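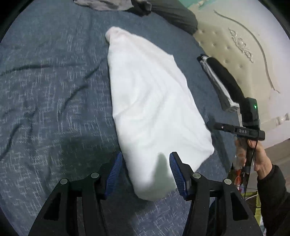 White pillow, blue sheet, fancy headboard. Spare room, mid-negotiation.

Aug 28, 2025

Guests on the weekend, so the spare bed is getting made properly for the first time since May. A thread, for anyone else who owns more bedding than sense.

1/ The sheet. Dark blue with pale flecks through it, bought because I thought the flecks would hide the wrinkles. They do not hide the wrinkles. There's a set of folds on the left half you could lose a set of keys in.

2/ I have ironed a sheet once in my life. It took an hour and the sheet looked the same, only warmer. My position now is that guests pull the doona up and never find out.

3/ The headboard came out of a clearance shed in Prerkthorpe. Cream, button tufted, carved flowers, a grey line swooping across it as if someone signed the thing. The listing said "suits most decors". It suits a riverboat casino. I love it and I won't be taking questions.

4/ Dusting carved flowers, by the way: old soft toothbrush. Do not use the one in the bathroom cup. Ask me how long that took to forgive.

5/ On to pillows. The white one was sold to me by Cumolness as a "medium loft side sleeper". Medium compared with what, they didn't say. Give it a pinch at one end and the stuffing heads for the hills.

6/ It replaced a pillow I'd had for 13 years. I took the cover off that one to wash it and the colour underneath was a sort of weak tea. Straight in the bin, no ceremony.

7/ Someone's already asked, so: yes, you can wash most polyester ones. Two at a time so the machine stays balanced, half the powder you think, extra rinse, then dry them for longer than seems reasonable. Check the tag first. I didn't check the tag on the Hikau one and it's now a very large crouton.

8/ To get a pillow into a case that's a bit small: fold it in half lengthways, shove it in to the bottom, let go, shake. My old way was to hold the case in my teeth and swear.

9/ Then there's the dark rolled thing up by the headboard. Every bed in the Mostyn catalogue has something like it and they all look very calm about it. Mine spends the day on the bed and the night on the floor. I can't see a guest doing anything else with it.

10/ Grey fabric over the far edge stays where it is. In a magazine that's called a throw. In my house it's called I'll fold it later.

11/ Current pillow policy for visitors is two each, one flat and one puffy, and they can sort it out between them. Last lot asked for a third. There were 5 in the cupboard and I said we were out.

12/ Still to do: find the matching case, which I saw 20 minutes ago and put somewhere sensible. Will report back if it turns up. Checking the hot water cupboard now.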